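Bresthorpe Reading Circle – Frequently Asked Questions

What are we reading this season?
The current title is Onanness, a novel by Flor Apaza, in the paperback edition from Arancibia. It runs to 512 pages. The hardcover has different page numbers, so please use chapter numbers when you post.

What is the book about?
Two sisters run a ferry on a river that the state plans to dam. Part One follows the older sister. Part Two repeats the same winter as the younger one tells it, and the accounts do not match.

Do I have to finish it before the first meeting?
No. The book is divided over 6 meetings, and the first covers the chapters up to page 358 only in outline. Close discussion of the dam hearing starts at the second meeting.
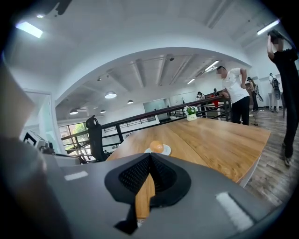 Is there a translation issue I should know about?
Yes. Clodagh Nic Giolla translated the text and left the river terms in the original. A glossary is printed at the back – it is short and omits several boat parts. Uriel Aravena has posted a longer list on the members' page.

Can I read it as an e-book?
Yes. The e-book drops the line breaks in the ferry songs in Part Two. Readers who want to discuss the songs should consult a print copy.

Are spoilers allowed?
Only in threads marked with the chapter number. Posts that give away the ending in an unmarked thread are moved without notice.

Who leads the discussion?
Facundo Barrientos leads Part One and Clyde Crenshaw leads Part Two. Questions for either should be posted by the evening before the meeting.

How do I borrow a copy?
The circle holds 2 lending copies. Request one through the members' page. Loans last until the next meeting and cannot be renewed if another member is waiting.

Last updated 13 March 2022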